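August, late evening

I meant to write this last night but I fell asleep in the chair with my shoes on, so here goes. We closed up the drive for Fallov at six and I am sore in places I had forgotten about. I had been hoping for 200 boxes, and we ended the day with 292 taped and labeled, stacked clear to the back wall of the Turnholm hall. Rice, beans, powdered milk, bandages, more toothpaste than I have ever seen in one room!

Kenneth Ocampo was there from early morning, going back and forth with the hand truck and humming the same hymn (I still have it in my head). He drove three loads over from the church and would not hear of anybody taking a turn. I brought him a sandwich around two and he ate it standing up, bless him.

The shipping money still worries me a little. Freight went up again, and we are short $509, though the woman from the bakery says she will put a jar by the register and I believe her. People have been so good. A little girl came in with her grandmother and handed me a bag of socks, all rolled up in pairs, and told me very seriously that they were for cold feet. I had to go and look at the shelves for a minute after that.

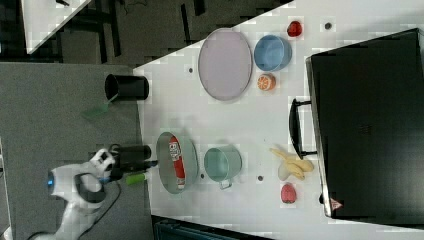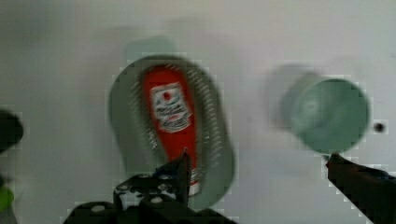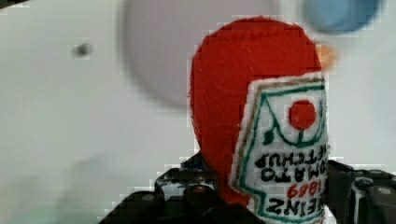
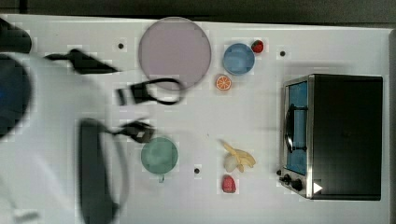

Anyway, the truck comes at seven in the morning and I still have to finish the customs list, which wants every single thing written out twice, once by weight. I have done 70 boxes of it and my handwriting is getting worse by the page. My sister called from Fallov while I was at it and we talked much too long, mostly about the clinic and the new roof, and then about Mama's lemon tree, still giving lemons after all these years. She says they will meet the shipment at the port themselves. I told her to bring gloves.

Tea now, then the list, then bed.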